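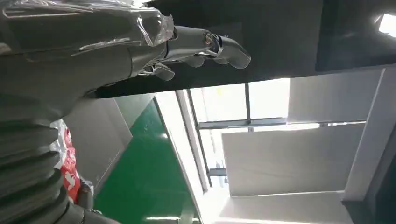
Plastic wrap

Plastic wrap, also called cling film, cling wrap or food wrap, is a thin, see-through plastic sheet used mostly to seal food and keep it fresh. It is usually sold on a roll, in a cardboard box with a toothed cutting edge. A sheet thinner than a human hair can hold back air, water and smells, and it can do so while stretched over a bowl twice as wide as the hand that put it there. Few things in the kitchen drawer do so much with so little material!

Materials

The first household wraps were made from polyvinylidene chloride, or PVDC, a plastic discovered by accident in a laboratory in the 1930s. PVDC is a superb barrier and clings very well, but it costs more to make and contains chlorine. Many makers have since moved to low-density polyethylene (LDPE). Polyvinyl chloride (PVC), softened with additives, is still common in restaurants and at meat counters – it stretches beautifully and springs back when pressed with a thumb.

LDPE is the weakest clinger of the three, so makers often blend in a stretchier relative called linear low-density polyethylene, or add a small amount of a tacky substance.

Why it clings

The cling is one of the most charming puzzles in everyday physics, and it has more than one answer. Part of it is static electricity. Pulling the sheet off the roll moves electric charge around, and the charged patches are drawn to nearby surfaces. Part of it is simple closeness: the film is so smooth and bendable that it can lie almost perfectly flat against glass or glazed pottery, where the weak forces between molecules add up. Additives do the rest. Rough or porous surfaces such as unfinished wood give the film far less to hold on to, and damp rims can be just as stubborn.

Manufacture

Most wrap is made by one of two methods. In blown film extrusion, melted plastic is pushed through a ring-shaped opening and filled with air, forming a tall, shimmering bubble that is cooled, flattened and wound. In cast film extrusion, the melt comes out of a long flat slot and lands on a chilled roller, which gives a clearer sheet. The Grurkaten works, a blown film plant run by the firm Nikier, has 12 extrusion lines and a master roll there holds 2,553 meters of film before it is cut down for store boxes.

Other uses

Wrap turns up far from the kitchen. Painters cover wet brushes and trays with it, gardeners stretch it over seed pots to hold in moisture, and movers bind drawers shut with it. A heavier cousin, stretch wrap, holds goods on pallets. The Wollon freight depot uses about 400 rolls of it each November, its busiest month.

Waste and recycling

Thin film is hard to recycle. It tangles in sorting machines, is often dirty with food, and different plastics look nearly the same. Some stores take clean polyethylene film, though PVC and PVDC are generally refused. Beeswax cloth, silicone lids and plain old plates set on top of bowls are popular substitutes. Compostable wraps also exist – the Worku brand is sold in rolls 17 meters long – but many need the steady heat of an industrial composting site to break down fully.

See also

Aluminum foil
Cellophane
Shrink wrap
Wax paper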